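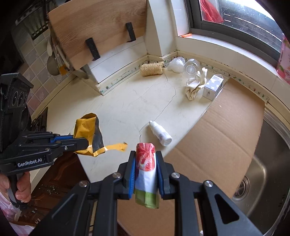 Robot Learning from Demonstration
Handout 8: Collecting data without a robot
Vaida Uibo

Reading before class: the Clundlow report, sections 2 and 4. Bring your notes from Handout 4, as we will reuse the action definitions.

1. The problem

Imitation learning needs demonstrations. The usual way to get them is teleoperation: a person drives the arm, and we record joint angles and camera images. It gives clean data, but it ties every demonstration to one robot in one room. A policy trained that way tends to learn the room along with the task.

Hand-held grippers take the arm out of the loop. The operator holds the same kind of jaws the robot will have, with a camera mounted on the tool, and does the job directly in a real kitchen or office. What we record is the view from the tool, the path of the tool through space, and the opening of the jaws.

2. What is recorded

For each hand, at each time step:
- the camera image
- the 6-DoF pose of the gripper, relative to its pose at the start of the episode
- the jaw width

With two grippers we also store the pose of one relative to the other. Leave this out and the policy has to work out the distance between its hands from images alone. In the Dollia experiments, that was where most handovers failed.

3. Why clutter matters

Picking up trash on a counter looks like an easy task. The objects are light and placement can be sloppy. But wrappers and bags change shape when touched, so there is no fixed grasp point to learn, and a wrapper may not look the same from one grasp to the next. Thin film is also hard for depth sensors, and this is one reason the methods in this unit use color images only.

Compare the two cases below:

Rolled or folded film. Holds its shape well enough to be treated as a rigid object for a short time. A pinch near the middle usually works.

Crumpled film. The outline says little about where the material will hold. Loose strips can catch on other things. Demonstrators tend to close the jaws further than they need to, and the policy copies them.

4. Result to know

The Garrido study trained one policy on 100 demonstrations from a single kitchen and another on the same number spread over 8 kitchens. Both did well in kitchens they had seen. In a new one, the first policy mostly reached for the wrong place, while the second kept working with a small drop in success. The total amount of data was equal - only the spread changed.

5. Limits

A person can reach poses that an arm can't. Episodes have to be checked against the robot's kinematics and some thrown out. Pose tracking also drifts when the camera gets close to a plain surface. We will look at both in the Condasdale lab in September.

Exercise: write the action vector for a two-gripper episode and give its length per time step. State which frame each pose is in.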